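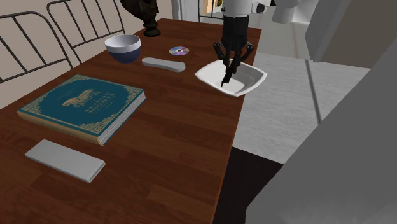 Could it be asked to do the washing up as well, one visitor wanted to know within minutes of the doors opening, and the staff at Flavden conceded that it could be asked.

ZURKUTGATE, June. Flavden opened its simulation lab to the public this month and drew 496 visitors, a fair number of whom had come for the free coffee and stayed for the table clearing.

On show was Okis, the company's software for rehearsing household chores on a simulated robot arm before a real one is let near anyone's dishes. The practice table is stocked with the sort of things people leave lying about: bowls, a compact disc, a hardcover *Arabian Nights*. Guests chose an object, the arm went after it, and a large screen let everyone judge the result, which they did freely.

Okis has 2,853 practice layouts in its library. Visitors were invited to suggest more, and most of them described their own kitchens.

The afternoon demonstration, scheduled to last 13 minutes, overran when a school group insisted on a rematch with a bowl. Flavden has declined to publish the score.

Bellini, the project's hardware partner, will host the next open day in the fall. Admission is free, and places must be booked in advance through the Flavden front desk in Zurkutgate. Parking is limited and the coffee will be the same.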